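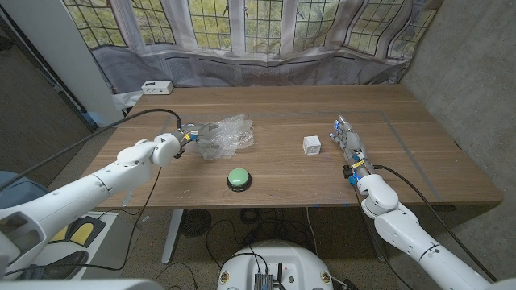 Opinion | By Drita Babić | November | 2 min read

My neighbour Yi-an is moving out at the end of the month, and I've been over there most evenings helping her decide what to keep. She has 17 gravy boats. I have opinions about this, but I've kept them to myself, because I own more tea towels than any one person could dry a dish with.

What I want to defend is the spare room full of stuff. We've had years of being told to hold each object and ask how it makes us feel, and I'm tired of it! My nan's potato ricer makes me feel nothing at all. I use it at Christmas and I'd be cross if it was gone.
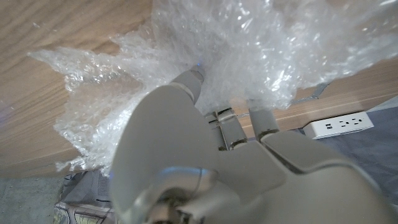

The other thing about chucking everything out is that you end up buying it again. I gave a perfectly good fondue set to the op shop two winters ago, got invited to bring fondue to a do at Brândușa's, and paid for a worse one (the forks bend). My brother-in-law did the same with a camp stove, and he still brings it up.

I know there's a limit. If you can't open the door, fair enough, get a skip. But most of us aren't there. Most of us have a cupboard that's a bit of a squeeze and a vague sense of guilt we picked up from the telly.

Yi-an kept nine of the gravy boats in the end. I've got the other eight, in the spare room, behind the ironing board, and if anyone in our street is doing a big roast they're welcome to come and knock.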